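1/ Notes from week 6 of the two-arm unit at Plundis. I do process engineering, so this is mostly about who does what now. Monday, 18/06/2018.

2/ The task is putting flat boards away in the low cabinets between desks. Stooping work. Before April it was split across both shifts and came up at every safety meeting.

3/ Current allocation: the unit handles the boards. Britta Haberkorn's team handles labels, exceptions and anything bent. Exceptions take around 10 minutes each, mostly paperwork.

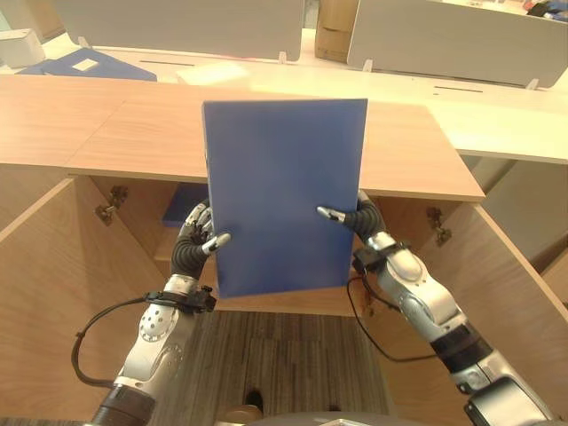
Two-hand hold on a blue board, cabinet doors open.

4/ Grip is on the left and right edges. One hand would be faster on paper. We tried it in April and the boards swung.

5/ Job changes so far: 2 people moved from stowing to checking. Same pay grade. One likes it. The other misses walking the floor and has said so in writing.

6/ Clem Waaka rewrote the shift handover sheet. It now has a line for where the unit stopped and which board it was on. Most useful change of the month, cost zero.

7/ Still open: who is allowed to restart it after a stop. Day shift says anyone trained. Night shift says lead only. The Pillai manual covers the button and leaves out the person.

8/ Next review at 2,000 boards. Will post the stop log then, with the reasons column filled in this time.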